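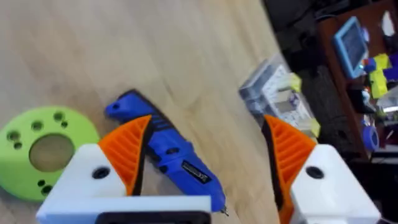 Forum durchsuchen … Suchbegriff eingeben

Kategorie: Motorrad & Roller > Technik > Vergaser

Springt nach der Winterpause kaum an und ruckelt

29/07/2023, von Yamila Carrasco

Hallo zusammen, ich hab mir im Frühjahr eine alte 800er Helevach gekauft (ja, ich weiß, Teile sind ein Graus!). Seit Oktober stand sie beim Vorbesitzer in der Garage, mit vollem Tank. Jetzt brauche ich ewig den Choke, und unter 20 km/h ruckelt sie, dass mir die Zähne klappern. Darüber läuft sie super. Kerzen sind neu, Batterie auch. Muss ich gleich die Vergaser zerlegen, oder gibt's noch was Einfacheres? Ich schraube gern, hab aber Respekt vor den Dingern.

Niamh Ní Bhriain

Klingt für mich nach verstopften Leerlaufdüsen, hatte ich bei meiner Calon genauso. Lass erst mal den alten Sprit ab, auch aus den Schwimmerkammern, und tank frisch. Dann eine längere Runde fahren. Bei mir war's danach schon halb weg, den Rest hat das Ultraschallbad erledigt. Ausbau und Einbau haben mich ungefähr sechs Stunden gekostet, inklusive Fluchen. Mach vorher Fotos von den Schläuchen!! Und schau dir die Ansaugstutzen an, die werden gern rissig.
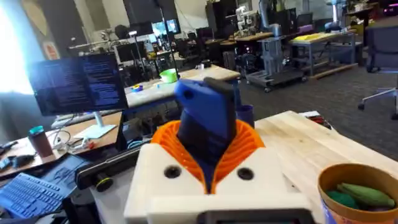 Sinéad Hanrahan

Verkaufen und was mit Einspritzung holen :-) Nee, Spaß. Bei meiner war's nur der Benzinfilter.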